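4. Workcell and Task Definition

Studies of household and shop-floor chores tend to favor soft or forgiving objects. We chose a less forgiving chore, the assembly of a desktop computer, in which the tolerances are set by the parts and a misaligned grasp is costly. The tower lies on its side with the panel removed, and small parts are presented on a gray fixture tray next to it.
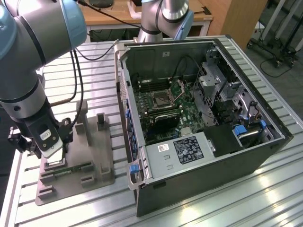 Figure 1. Workcell with fixture tray (left), open tower (right) and two arms.

The Cevness protocol divides the chore into 7 subtasks. Each is scored as complete, partial or failed by a rater who does not operate the arms. Grønli and Bakke used a similar scale for kitchen work, but allowed regrasping without penalty. We count a regrasp as partial.

Tray slots hold a part in a known orientation, so pose error at pickup is small compared with pose error at insertion. The open socket is the hardest target in the case: the load plate and lever must both be clear before a processor can be lowered.
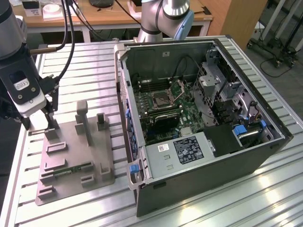 Figure 2. Circuit board held in the long slot of the tray; the CPU socket is empty and its bracket raised.

Lighting was left as found. Glare from bare aluminum is common in small shops, and a policy that needs a matte backdrop is of limited use there.

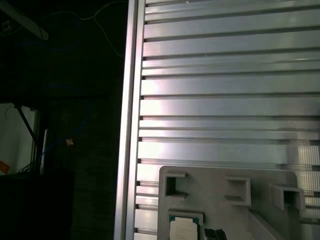

Sæther, Friday, September 25, 2020

The protocol was frozen on the date above. Each subtask is attempted 46 times, with a limit of 5 minutes per attempt. Cables already in the case are not tied back.
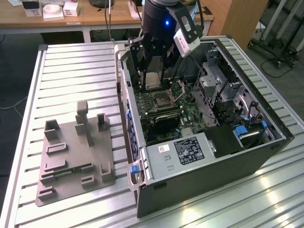 Attempts that end in contact with the drive cage are stopped and scored as failed. A second site, Ritbridge, will repeat the protocol in December with 2 raters per attempt.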